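Stesham Sim Racing Club
Minutes of the May meeting

Meeting opened at 19:13 in the upper room at Troltcombe. Wing-sze Chiu was in the chair and Yeison Alvarado took the notes. Apologies were received from the Pleltdale members, who had a league race on the same evening.

1. Minutes of the last meeting
Accepted with one correction. The entry fee for the short series was written wrong. It should say 5 dollars per driver and not per team.

2. Endurance race
The chair reported that 28 drivers have signed up for the endurance race. The server can hold 44 cars, so there is still space and the sign-up stays open until the evening before practice. There was a long discussion about driver changes. Last year some teams lost their place on the track because the second driver joined the server too late. It was agreed that the second driver must be connected before the first driver enters the pit lane. Yeison will write this rule in clear words and put it on the notice page.

One member asked if teams can use a third driver. The answer is yes, but the name must be on the entry list before qualifying.

3. Wheel bases and pedals
The club has two wheel bases for loan. One of them makes a clicking noise when turning left, and Chu has offered to open it and look at the belt. Until then it should stay in its box. The load cell pedals came back from Pleltdale without the long screws. Wing-sze will write to them.

Members are reminded to write their name in the loan book also when they take only the handbrake.

4. Penalties
Two protests were heard from round 5. In the first, the replay showed contact in the chicane, but both cars continued and no places were changed. No penalty. In the second, the driver came back to the track in an unsafe way and the car behind had to leave the road. A penalty of 13 seconds was given, and this moves him down two places in the results. He was present and accepted it.

It was suggested that protests should be sent with the lap number and the time in the replay. At the moment the stewards spend too much time searching. Agreed by all.

5. Physics update
The new tire model was discussed. Several members feel that the front tires become too hot in long corners, others have no problem with it. The chair asked everyone to do one full practice stint with the default setup before the next round and to send the lap times to Yeison. No decision on changing the tire rule for now.

6. Any other business
The broadcast needs one more commentator. Experience is not necessary, but a good microphone is. Interested members please talk to Wing-sze.

The monitor stand from the old rig is still for sale.

Meeting closed at 20:44. The next meeting will be in the same room.

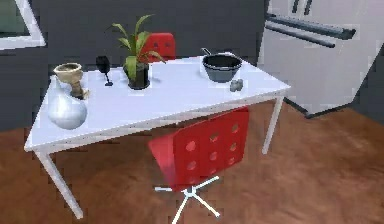
Rendered interior: white table with vase, goblet, wine glass, plant and pot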